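Chapter 4
Weave and Wear

Most shops will tell you that twill outlasts plain weave. Perhaps it does. The claim usually rests on rub counts, and a cloth that survives 915 rubs on a test machine has proved only that it can be rubbed. Fibre, finish and yarn twist are seldom held steady between samples, so be wary of any label that credits the weave alone. Learn first to recognise the structure. Twill shows as fine diagonal lines, plain enough on the red cloth at the end of this page, and they say nothing about colour fastness or the quality of the yarn. Section 4.1 looks at what Kwon's 60 samples did and didn't show.
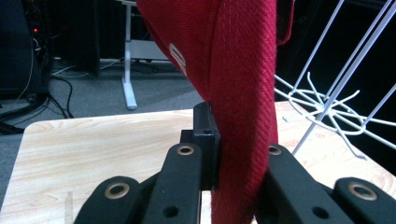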